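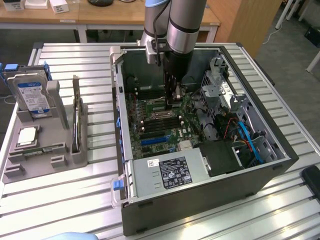 OLD COMPUTERS, AGAIN

Quick one before the July issue closes, and then it turned out long, sorry. The drop-off at Tedesco Hall is back on. Same side door on Fukell Street, same ramp. Doors open 9 a.m., and we stop taking things at 2 so the truck can get loaded. Last time people were still pulling up at 2:40 with trunks full of monitors and the driver was very nice about it and will not be nice about it again.

The truck belongs to Zateck, who did it last year. They take the load to their yard outside Pleteck, where it gets sorted into what can be fixed up and what gets stripped. Last year's load from us weighed in at 3,000 pounds. A good bit of that was one dentist's office closing down, so don't expect the same this year, but still.

What they take: desktops, laptops, keyboards, mice, routers, cables of any kind, printers (empty the paper tray please), flat monitors, tablets, phones, game consoles, those little speakers everybody got with a computer in 2004.

What they don't: the big old glass tube TVs and monitors. Microwaves. Smoke detectors. Anything with gas or oil in it. Light bulbs. Loose batteries, meaning ones not inside something. The county will take the tubes at the transfer station for a fee, call them first, the fee changed in spring and I've been told two different amounts by two different people at the same desk.

Laptops with a swollen battery. If the bottom is bulging or the trackpad has popped up, do not plug it in, do not press it flat, do not leave it in a hot car while you run errands. Carry it in by itself and tell whoever is at the door. There's a metal bin with sand.

THE HARD DRIVE QUESTION

Got more mail on this than on anything else, including the parking. So.

Dragging files to the trash does not get rid of them. Emptying the trash doesn't either, not really. The computer just forgets where it put them, and someone patient can go find them. For most of us the risk is small but your tax returns are on there, and probably a scan of your passport from that one trip.

Gorazd Obradović ran the repair counter on Fukell Street till he retired, and he is giving a talk on this at the hall (details at the bottom). I called him for the short version. Took notes on the back of the water bill.

First thing, back it up. People get so worried about strangers seeing their photos that they wipe the only copy. He said he had grown adults crying at the counter over this. Copy what you want to an outside drive, then unplug that drive, plug it into a different computer and open a few of the files. Pick some from the middle of the pile. If they open, good.

Second, sign out of things. Email, music, the photo account, whatever store you buy programs from. Some programs only let you use them on so many machines, and a dead computer in a recycling yard still counts as one of yours until you say otherwise. On phones and tablets this matters more. If you leave the "find my device" thing turned on, the next person gets a brick and it goes to scrap even if it works perfectly.

Third, wipe it. If the machine still starts up, use the reset that's built in, and pick the choice that cleans the drive, not the fast one. It'll take hours on an older computer. Start it after supper and go to bed. Laptops should be plugged in for this.

If it won't start up, you can take the drive out and keep it. On most desktops it's easier than you'd think. Shut it down, pull the power cord from the wall, wait a couple minutes, lay the tower on its side on a table, take off the side panel. Usually screws at the back, sometimes a latch. Touch bare metal on the case before you touch anything else. Older drives are a heavy metal box the size of a thick paperback with two cables going in. Unplug both, undo the screws or slide the catch, out it comes. Newer ones can be flat and light like a deck of cards, or a thin little stick lying on the main board with one tiny screw that you will drop into the carpet. Have a saucer handy.

Laptops, he says it depends, and if you see glue then stop.

Once the drive is out you can put it in a drawer forever, or bring it along on the day. Zateck is bringing a crusher. No charge for the first drive, and you can stand there and watch. It's loud. Kids love it. Eye protection for anyone past the yellow tape, no exceptions, and that includes you know who from last year.

Please leave the rest of the machine together. People hear "parts" and start pulling stuff out and turn up with a shopping bag of loose boards and a bent case. A computer with just the drive missing can often be used again. One with the memory missing and the screws gone, a lot less often. Put the side panel back on. Tape the screws to it in a sandwich bag if you can't be bothered, that's fine.

WHERE THEY GO

Asked for this last time and didn't get the answer in time to print it. Now have it. Across all the towns on their route, Zateck put 690 machines back into use last year. Most went to the county school district's loaner program and to the job center in Pleteck, the rest were sold cheap from the yard to keep the lights on. 151 of those came from our hall. I thought that was pretty good for a place our size!!

What gets fixed up: mostly desktops, mostly from offices, ten years old or less. They clear out the dust, test everything, put in a new drive, put on a free operating system and off it goes. An office machine that feels hopeless to you is often just full of lint and running on an old slow drive. Which brings me to

BEFORE YOU GIVE IT UP

Worth a look if the thing is merely slow. A new drive of the flash kind and a bit more memory costs less than a nice dinner for two and can give you another three or four years. My own desktop got this treatment in the winter and I quit shopping for a new one the same week. Memory is the easy one, it's the long thin strips standing in slots with clips at the ends. But write down the exact model before you buy. There are several kinds, they look nearly the same and they do not fit each other. I bought the wrong ones. Twice. Both times the store took them back, keep your reciept.

Dust first though. Can of air, outdoors, machine unplugged, short bursts, hold the fan blades still with a finger so they don't spin. No vacuum cleaner. Gorazd was firm on that and I had been doing it for years.

If it's a machine too old for the current version of whatever it runs, and it's nagging you about updates ending, you've got choices. A free system is one of them and it's gotten a lot friendlier. He'll show it at the talk. If all you do is mail, the news, and video calls with the grandkids you may not notice much difference after the first few days. If you do your taxes on a program you bought in a box, check first.

And printers. I asked. Just bring the printer. He has no advice about printers.

ODDS AND ENDS

Parking: hall lot is for unloading only, ten minutes, then move to the church side. The church has said yes, again, thank you to them. Don't block the hydrant.

Can't lift it or can't drive? Leave your name and street in the notebook at the library desk and somebody with a van will come by the evening before. Put it just inside your door, not on the curb. Stuff on the curb walks.

Businesses, anything more than a carload, please phone ahead so there's a pallet for you. Same for schools. If you need a paper saying the drives were destroyed they can do that but they need the list of serial numbers ahead of time, they can't write it up at the door.

Boxes and packing foam go home with you. We filled the hall dumpster last time and heard about it.

Hot drinks in the morning, cold ones after. Bake table if the Hendry Lane people come thru, they usually do.

The talk: Gorazd Obradović, "Is It Dead or Just Dusty," small room at Tedesco Hall, evening before the drop-off, 7 p.m., free. Bring a laptop if you want him to look at it after but no promises, there was a line out the door last time. Chairs are limited so if you have a folding one bring that too.

Questions to the newsletter box in the lobby or catch me at the hall, I'm there most mornings. Lost property from the June supper is still in the cupboard, including one good casserole dish with a blue lid. Come get it.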